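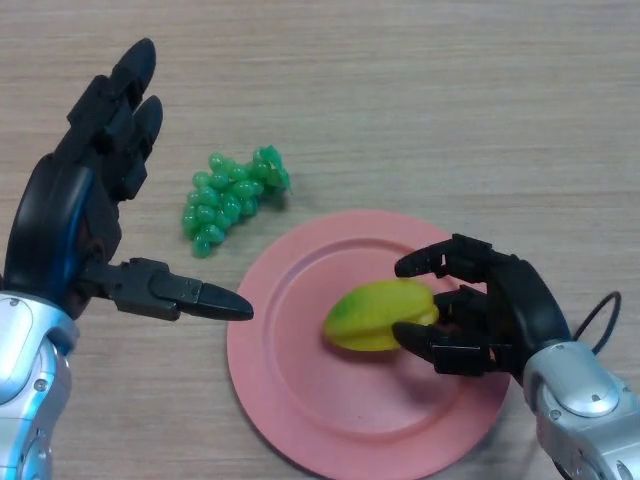 Plastic grapes, a pink plate and a star fruit on a pale wooden table.

Clinance photo backup: your questions answered

We get a lot of letters about backing up photos from a phone, and many of them ask the same few things, so we've gathered the answers on one page. Do have a read through before you write to us (though we're always happy to hear from you!).

What does Clinance do?

It copies the photos and videos on your phone to your own space on our servers at Zaltgate, and it keeps checking for new ones after that. Nothing is taken off your phone unless you ask for it. If you've used our older program, Shih, you'll find most of the menus where you left them, apart from the album list, which has moved to the second tab.

How much space do I get?

The free plan gives you 25 GB, and the family plan gives you 700 GB to share between everyone on the account. You can move from one to the other whenever you like, and your albums stay just as they were.

My first backup has been going all night. Is something wrong?

Very probably not! The first one is always the slow one, as every picture you've ever kept has to go up. Plug the phone in, leave it on your home wi-fi and keep the app open if you can. If the counter hasn't moved at all by the next morning, close the app, open it again and it should carry on from the last finished photo.

Should I choose "Full size" or "Space saver"?
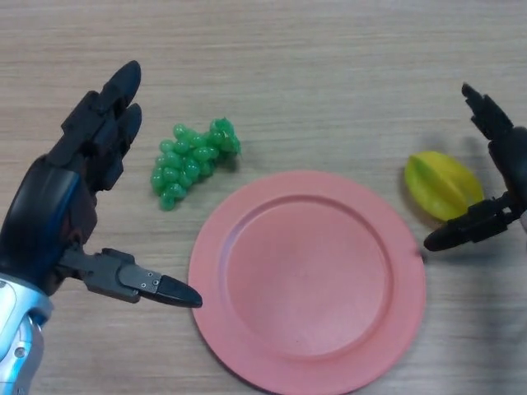 Space saver makes each photo smaller before it's sent, so you can fit a good many more into the same plan, and for snaps you only ever look at on your phone it does a very nice job. Where you may spot the change is in small, faint patterns. The fine lines of the wood grain in the tabletop here are a good thing to look for in a picture of your own: zoom right in on the saved copy, and if lines like those have gone a bit smeary, you might be happier with Full size. You can set this album by album, which is what we do ourselves, with Full size for anything we might print one day and Space saver for receipts and parking signs.

I deleted a photo on my phone. Is it still in my backup?

Yes, it stays there until you delete it from Clinance as well. Go to Albums, press and hold the photo, and choose Remove from backup. There's a bin too, in case your thumb slips.

Can two people share one account?

They can, on the family plan. Each person has a private area and there's a shared album called Together, which you're welcome to rename. Only pictures you put there yourself can be seen by the others.

Which version do I need?

Anything from version 192 onwards will work with everything on this page. The number is at the bottom of the Settings screen, in rather small print, we're afraid.

How do I get my photos into Clivisach?

Open Clivisach, choose Add a source, and sign in with your Clinance email address and password. Your albums will then show up in the left-hand list, newest first.

Page last updated 11 June 2019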